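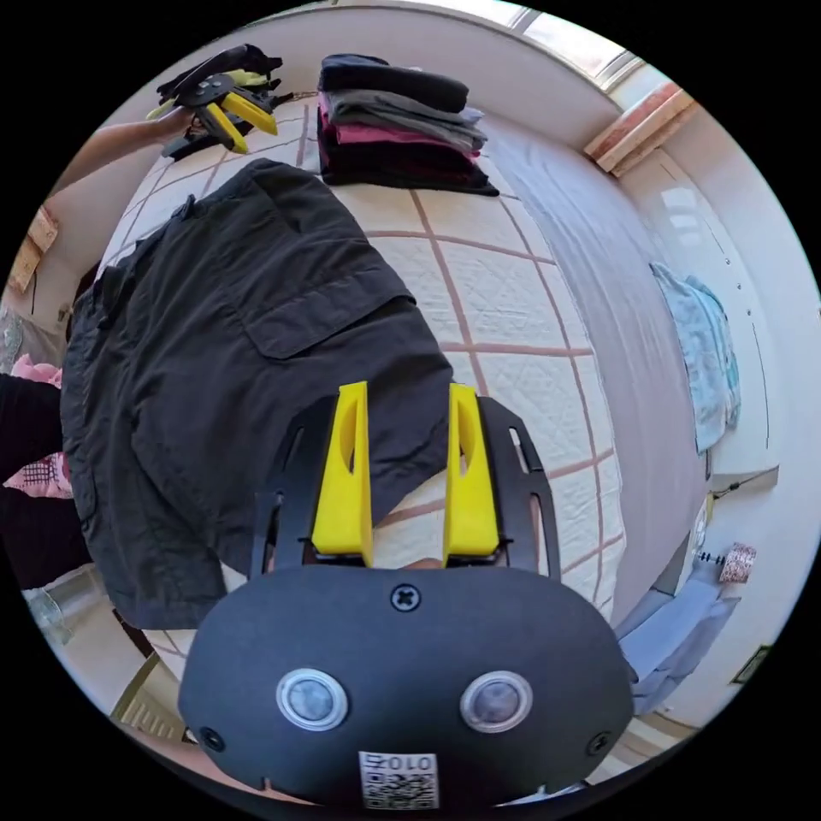
Folding Cargo Shorts So They Stay Flat

Cargo shorts are harder to fold than plain ones. The side pockets add bulk in the middle of each leg, the flaps curl, and a stack of three or four pairs leans over in the drawer. The method below works for most adult sizes and takes less than a minute a pair after some practice.

Where to fold

A made bed is the best place. It's wide enough to lay the shorts out full length and it's at a decent height for your back. Pull the bedspread tight first. A quilted spread is good because the fabric grips a little and the shorts don't slide when you pull on them. If the spread has a grid or stripes, use the lines as a guide: set the waistband along one line and you will see right away if a leg is running crooked.

A dining table also works. Wipe it down and let it dry. Avoid folding on the arm of a couch or on your lap, where the back half of the shorts always ends up twisted.

Before you fold

Check every pocket, including the ones under the flaps. Cargo pockets hold receipts, screws, gum and loose change long after you think you emptied them. Do this before washing if you can, and again before folding.

Make sure the thick parts are dry. The legs dry first and the waistband and pockets last. Push two fingers into each cargo pocket and feel the bottom seam. If it's cool or damp, hang the shorts by the waistband for another hour. Damp pockets shut up in a drawer will smell within a few days.

Brush off lint now, too. Dark gray and black cotton shows everything, and if you fold on a white bedspread the fuzz will go both ways. A damp rubber glove rubbed down the leg in one direction picks up most of it.

The basic fold

Close the button and zipper. Leaving them open saves no time, as the waistband spreads and the fold comes out wider at the top.

Lay the shorts face up with the waistband away from you. Smooth from the waistband down to the hems with the flat of your hand. Bunching near the crotch is normal. Take hold of both hems and give one short pull toward you.

Press the pocket flaps down. Open each flap, pull the pocket bag flat, and close the flap again so that the corners are square. If the pocket has side pleats, tuck them in the way they were sewn.

Fold one leg over the other so the hems meet and the outside seams line up. The cargo pockets should now sit one on top of the other. The seat will stick out in a point at the back. Fold that point in to make a straight edge.

Fold the hems up to the waistband. For a shallow drawer, stop there. For standing the shorts on edge, fold in half one more time, starting from the folded end.

If the pockets make it too thick

Some pairs have pockets with heavy bellows and double flaps, and they won't lie flat with one pocket right over the other. Offset them. When you bring the legs together, slide the top leg toward the waistband by the width of your thumb. The hems won't match but the finished fold is thinner.

Another way is to fold in thirds. Lay the shorts face up, bring the hems one third of the way up, then bring the waistband down over them. After that, fold side to side. The pockets end up away from the center fold. Orysia Semeniuk wrote in to suggest this one for hiking shorts, and it does work better on long inseams. On short ones there isn't enough leg to fold.

Loops, tabs and drawstrings

Many cargo shorts have a hanging loop or a side tab at the waist. Tuck these inside the waistband before the last fold or they catch on the next pair when you pull one out. Tie drawstrings in a loose bow, not a knot, and push them inside as well. Take belts out. A belt left in the loops puts a bend in the waistband that ironing won't always fix.

Wrinkles

Cotton shorts that have sat in the basket overnight will have hard creases. You don't need an iron for most of them. Mist the creases with plain water from a spray bottle, smooth them with your hand, and leave the shorts flat for 16 minutes before folding. Work on a towel if the bedspread is one you don't want to get damp.

If you do iron, turn the shorts inside out for dark colors. Ironing the right side leaves shiny marks on the seams and around the pocket flaps. Iron the pockets first and the legs last.

Putting them away

In a drawer, stand the folded shorts on edge with the fold facing up. You can see every pair at once and take one without disturbing the rest. A standard dresser drawer holds 6 pairs in a row with room left to get your hand in. More than that and the flaps start to curl again.

On a shelf, stack no more than four high and turn every other pair around so that the waistbands alternate sides. The stack stays level that way.

For storage from fall until May, wash the shorts first even if they look clean. Sunscreen and sweat stains darken over the winter. Use a cotton bag or a cardboard box with a lid. Plastic bins are fine if everything going in is fully dry.

Packing for a trip

Rolling works better than folding in a duffel. Fold one leg over the other as above, tuck in the seat, then roll from the waistband down to the hems – the waistband is the stiff part and makes a firm center. Put socks in the cargo pockets only if you are short on space. They leave bumps in the fabric.

In a hard suitcase, lay the shorts flat across the bottom with the legs hanging over one side, pack the shirts on top, and bring the legs back over the pile. This leaves only one soft bend in each leg.

Reader note

Roksolana Lysenko asks whether fabric softener helps with curled flaps. It makes them softer but they still curl. Pull the flaps straight while the shorts are wet, close them, and hang to dry. For flaps with hook and loop tape, always close the tape before washing. Open tape collects lint and will rough up anything else in the load.

Page updated 2023-10-14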